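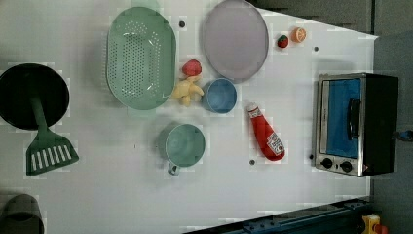 Playroom and toy library: safety check with comments

Site: Gebru Family Centre, ground floor
Checked by: Wiremu Hoani
With: Mohit Maurya (playroom lead)
Date: 2 August 2026

Marked OK, ACTION or WATCH. Comments are mine unless initialled.

ENTRANCE AND GATE

Gate closes and latches by itself: ACTION. Closes, but the latch only catches if you push it. Spring is tired. Mohit has the part number.
Finger guards on both doors: OK
Coat hooks above child eye level: OK
Buggy area clear of the fire exit: WATCH. Three buggies were in the wrong place when I arrived. The floor tape has nearly worn off.

FLOOR

Mats flat, no curled corners: ACTION. The one by the book corner has lifted along the short side. Take it up until it is replaced.
No splits or gaps wide enough for a toe: OK
Wet floor sign kept in cupboard: OK

FURNITURE

Bookcases fixed to wall: OK. Pulled each one hard, no movement.
Table legs tight: WATCH. The Suletti table has a slight wobble. Tightened on the day, look again next month.
Chair feet have their rubber caps: ACTION. Two missing. A box of spares is in the office, second drawer.
Soft seating, zips tucked in: OK

TOYS

Small parts kept out of the under-threes area: OK after a sort through. A marble and a doll's shoe came out of the baby basket.
Battery covers screwed down: ACTION. The Trirkis keyboard has a cover held on with tape. Removed from use.
Plastic items free of cracks and sharp edges: OK. Bend the thin pieces a little when you check them, as hairline cracks don't show otherwise.
Pretend food, no bite marks or loose bits: WATCH. Throw out anything chewed. Please don't put it back in the tub for later.
Pull cords short enough: OK
Washing record filled in: ACTION. Nothing entered since March. MM: it is being done, the sheet went missing. New sheet is on the cupboard door.

HEAT, WATER AND ELECTRICS

Radiator covers secure: OK
Hot tap in the children's toilet: OK, 35 degrees at the basin.
Blind cords cleated: ACTION. Left-hand window, cleat has come away from the wall. Cord tied up high for now.
Extension lead in the book corner: ACTION. Remove it. Hemant Vashisht to quote for a proper socket.

FIRST AID AND EXITS

Kit complete and in date: WATCH. Low on small plasters, eye wash fine.
Exit light working: OK
Fire door opens fully: OK
Room limit notice on display: OK. It says 30, including adults.

Gate, blind cleat and keyboard to be sorted before the next session. The rest within the month. Darius Onu to sign off and keep the paper copy.

3 comments
Share this page
Contact the centre | © Gebru Family Centre | Back to top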